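Chapter 7
Storage Furniture: Cabinets, Drawers and Shelves

In this chapter you will learn
how a storage cabinet is divided and why the divisions matter
the names of the main parts of a case and its fronts
how solid wood panels are glued up from strips
how to decide what belongs behind glass, in a drawer or on an open shelf

Key terms
case, tier, rail, post, drawer front, finger joint, glazing, clearance

7.1 Starting with the contents

Most people who plan a cabinet begin with the outside. They measure the wall, pick a wood and draw a box that fits. The trouble comes later, when the box files are too tall for the shelf and the drawers fill up with things that could have stood upright. In this course we start with the contents and work outward.

Mitsuko Tanabe taught furniture making at the Karedbridge workshop for 19 years, and the first task she set every class was a list. Students went home, chose a single room, and wrote down everything in it that had no fixed place. Next to each item they put its height, its depth and how often they picked it up. Only when the list was finished could they take a pencil to the drawing.

A list of this kind usually sorts itself into groups. Books and folders need height and a firm surface. Chargers, scissors, tape and spare keys need a shallow space where they can lie flat. Bags and boxes need depth. Some things are used daily and should sit between the knee and the shoulder. Others come out once a year and can go low down or up high.

You will make your own list in Exercise 7A. Keep it, as you will need it again in Chapter 8.

7.2 The parts of a case

The case is the body of the cabinet: two sides, a top, a bottom and usually a back. When two cases share a wall or are set next to each other, the upright member between them is called a post. The horizontal members are rails. A rail may carry the glass above it, stiffen the opening, or simply cover the edge of a shelf.

A tier is one horizontal level of storage. Low chests often have 2 tiers, while a cabinet for a study or living room commonly has three. In the three-tier plan, glass closes the upper level, drawers fill the middle and the lowest level is left open. The plan is an old one and is still popular with small makers.

Glazing means any glass set into a door or panel. It keeps dust off and lets you find a title without opening anything. It also puts the contents on show, so the upper tier tends to be where people stand the books they like and, sooner or later, whatever else is nearby.

7.3 Wood made from strips

Wide boards are expensive and likely to cup. For this reason many cabinet panels are made by gluing narrow strips edge to edge. Where the strips are too short for the full length, their ends are cut into interlocking fingers and glued. This is the finger joint. From the face it may show as a small zigzag or as a row of short straight lines, depending on how the cut was made.

Strips from different boards seldom match in color. One may be pale and the next closer to honey, and the grain can run straight in one and wavy in its neighbor. Some buyers take this for a fault. It has no effect on strength, and a maker with time to spare will lay the strips out dry and shuffle them before gluing. 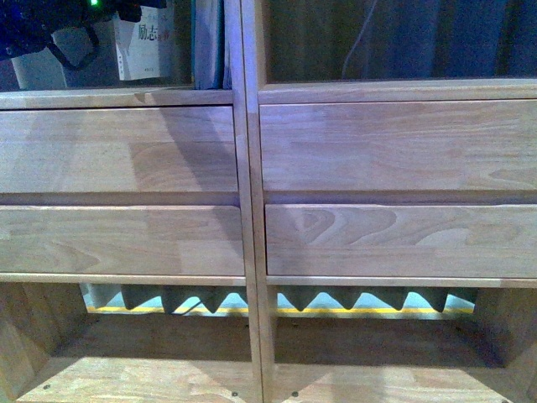
7.4 Drawer fronts without handles

A drawer front can be plain, with no knob or pull at all. The opening then has to be planned in some other way, such as a finger groove cut into the top or bottom edge, or a push catch fitted inside the case. Stacked fronts also need clearance, the narrow gap that lets one slide past the other. Too small a gap and the drawers bind in humid weather. Wycliffe Tanui, who builds for Swanson, fits his fronts in July and lets them shrink back over the winter.

Exercise 7A
Choose one room. List the items in it that have no fixed place, up to a limit of 40. Record the height and depth of each, and mark it daily, weekly or seldom. Then assign every item to glass, drawer or open shelf.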